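Meenakshi Kanaujia has kept the lending room in Flornilby open for 19 years, and she agreed to talk with me about sewing patterns.

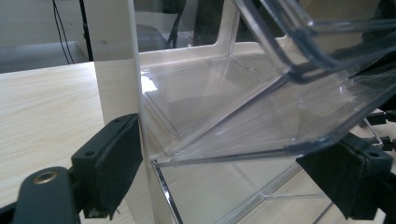 What do people borrow most? Children's coats, in the small sizes. "A coat pattern costs a lot, and the child wears the coat one winter," she told me. "So they come in August already, before the cold."

The collection has 1,092 patterns. Most are paper, in the first envelopes, and the oldest ones have German writing on them which she learned to read with a dictionary. She lends two patterns at a time, for one month. I asked if people bring them back. "They bring the envelope back," she said, and laughed. "Sometimes the sleeve stays at home."

When a piece is missing, she draws it again from the other pieces. For this work she uses brown paper from Hesska, because the white paper tears at the folds. A sleeve takes her one evening. A collar is more difficult, and for collars she asks Shirin Mirzaei, who worked as a cutter in a shirt factory before she moved here.

They do not always agree. Mrs. Mirzaei wants to copy all the old patterns and lend only the copies. Mrs. Kanaujia does not like this idea. "The women wrote on them," she said. "One wrote, make the waist bigger, and then the year. I want the next person to read it."

She is 59 now and does not plan to stop. In winter she would like to start an evening for trousers, which many people are afraid of, she says, on account of the zipper.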